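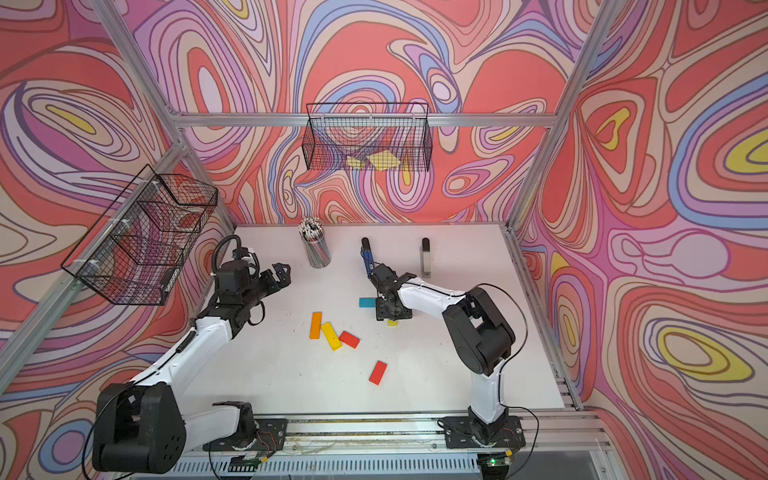 Go to the back lot first, Gion Leitner said, the burn building is the only part worth the drive and they stop running it when the wind comes up. Everything in the front bays you can see any time. The tower truck will be parked there next week too.

So. Back lot first.

Visit notes, Siltley Fire Department open day, posted October 27, 2020. Typed up fast from a damp notebook, will fix mistakes later if I get to it. Drove over from Grekham, left late, got stuck behind a grain truck the whole way down the river road. Parking in the field across from the station, muddy, bring boots next year. Masks on everywhere, groups kept small, you got a colored wristband at the gate and went around with your color. Normally this is a July thing with a chicken dinner. No dinner this time. Coffee in paper cups and a packaged donut.

Burn building. Two stories, steel containers welded up and cut for doors and windows, a stair on the outside and another one inside. Room on the ground floor is where they light it. Pallets and straw, no gas props, the training officer was pretty firm on that. She likes real smoke. Gas shuts off clean at a button and people get used to the button. They lit it while we stood behind the tape and you could hear the straw go before you saw anything. Then brown smoke out of the top of the door, then lower, then it was halfway down the opening and moving in and out a little. She talked through it over a bullhorn. Color, speed, how thick, how far down. Told us to watch the smoke and forget the flame. I've been to a lot of these and never had it explained while it was happening, usually you get it off a poster.

Crew went in on an inch and three quarter line, low, officer with the camera right behind the nozzle. Door controlled by a firefighter who stayed at the door the whole time, pulling it nearly shut on the hose. That got the most questions from our group. Why close the door on your own people? Answer was air. Door open, fire gets fed, room gets hotter. Door mostly shut, you buy them time to find the seat of it. She had the kids in front repeat "close the door" and then told them it goes for bedrooms at night too. Parents nodding.

Knocked down quick. White steam out the upstairs window, then they opened up and put the fan in the doorway. Second run was going to be a search with a dummy but the wind did shift, just like Gion said, and smoke started heading for the ball field. They called it. So we saw one run. Glad I went there first.
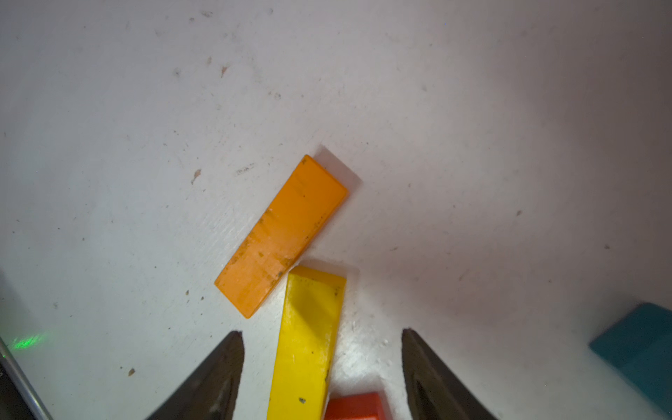
After that the front bays, and here I'll go quicker. Engine 4 is the new one. Delivered over the summer, built by Marti, and it's shorter than the one it replaced, on purpose. Siltley has those tight streets below the mill and the old engine had to back out of half of them. Low hosebed, you can reach the crosslays standing on the ground. Pump panel on the side. Driver told me the turning circle is the thing he brags about and the seats are the thing he complains about, the seat with the air pack bracket digs in if you're tall. He is tall.

The old engine is going to reserve, not sold. I asked. There'd been talk in town that it would go to Grekham, and plenty of people at home are counting on that, so, sorry, no. It stays in Siltley and covers when something's in the shop. The chief said Grekham never put in a written request for it. I'll be asking about that at our end.

Ladder truck was out for kids to look at, bucket down, no rides this year. Big dissapointment in the wristband line. They did raise it empty once and run water off the tip, that got a cheer.

Some numbers from the chief's talk, which was in the third bay with the doors open and hard to hear over the compressor:

1383 calls last year, all types. Most of it medical. He wouldn't be pinned down on structure fires because it depends on what you count, a pan of food on the stove gets coded the same as a lot worse until someone goes back and fixes the report.

22 on the paid-on-call roster. He wants more. Who doesn't.

21 minutes was the longest wait for mutual aid, and that was from us. Grekham. He was polite about it. Night call, barn out past the quarry, our tanker went to the wrong end of a road that has the same name on both sides of the county line. Everyone in both departments knows that road now. They've since agreed to give the cross street every time on dispatch, and to say which county. Should have been done years ago in my opinion.

Question time was mostly about alarms. False alarms from the apartments on the hill, which have a Tridau panel that drops into trouble when the power blinks. People who live there are sick of standing outside in their socks. One woman said straight out that her neighbors don't leave anymore when it goes off. Chief didn't scold her, said that was exactly what worried him, and that the building owner has a repair date. She asked what date. He didn't have it on him. There was some muttering. I think he should have had that one ready, it was always going to come up.

Somebody else asked about ten-year smoke alarms and whether you still have to test them. Yes. Push the button. Sealed battery doesn't mean it works forever, and the date it was made is on the back, so take it down and look. The department has free ones for anybody in the district and will come put them up. You call the business line, not 911. They had a sign-up sheet on the desk by the watch room and it was filling nicely when I went past. 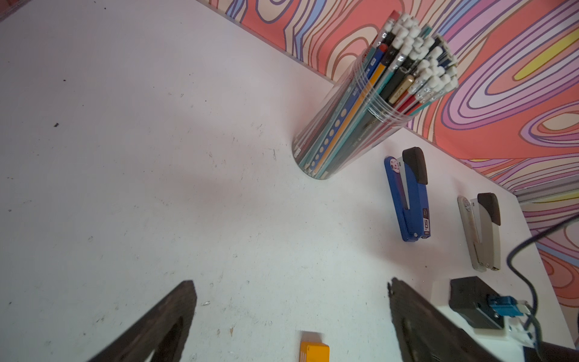

Pencils and pens in their clear holder, patterned wall behind.

Upstairs. Only one wristband color at a time allowed up, so we waited a while on the stairs, spaced out. Bunk rooms are single now, closed doors, was one big dorm before. Kitchen is a kitchen. Very large coffee maker. Day room, recliners, what you'd expect. The part I wanted was the gear room and that turned out to be downstairs again, round the back of the bays, behind a proper door with its own exhaust fan. Good. Ours still hangs on open racks next to the trucks and breathes diesel all day long. They have an extractor, basically a big washer for turnout gear, and a drying cabinet. After any fire with smoke the gear gets hosed off at the scene, bagged, and rides back in a compartment, not in the cab. Second hoods for everyone, so a dirty one gets swapped on scene.

I asked what all this cost and got a grant number and a shrug. Part grant, part local. The washer needed a drain and a bigger water line and that was the bit that ran over. If Grekham goes down this road, price the plumbing first. Writing that here so I can find it later.

Also in back: hose tower, still used. They wash and hang hose the old way. Smells like a wet basement. I like it.

Air room was locked but you could look through the window at the fill station. Packs are all one brand now, they used to have a mix and the bottles didn't swap, which sounds like a small thing until you need one.

Extrication demo at the end of the afternoon, out on the side apron. Donated sedan, no glass left on one side from an earlier session. Battery tools, no hoses to the power unit anymore. They cribbed it, took the door, then the roof came back in a flap. Much quieter than I'm used to. The commentary here was weaker, the guy had the bullhorn too close and it was mush. What I did catch: they talk to the patient the whole time, one person does nothing but that, under a blanket in the back seat holding the head still. A young firefighter was playing the patient and kept giving a thumbs up from under the blanket.

Things that could be better. Signs, mainly. No sign for the restrooms and no sign saying the tours upstairs went by wristband, people stood in the wrong line and got annoyed. The bullhorns. More than one run in the burn building even if it means starting earlier in the morning, when it's usually calmer. And somebody from the alarm company at the Q and A would of saved the chief some grief.

Things to steal for ours: the smoke talk, definitely. Door control done live where people can see it. The smoke alarm sign-up right by the exit path. The table with old couplings and nozzles that you were allowed to pick up, with a bottle of sanitizer at each end, retired guys standing behind it happy to talk as long as you'd let them. I stayed there too long, missed the start of the dispatch tour, and only got the last few minutes of it. Two consoles, a wall map that still has the old quarry road on it. Pointed that out. They knew.

Gion went home before the extrication and wants it on record that the donuts were stale. Mine was fine.

Siltley says the next one goes back to July if they're allowed to hold it. Our own planning meeting is at the Grekham station, upstairs, usual time, come with ideas. If you have photos of the burn run send them to me, mine are mostly the back of someone's head.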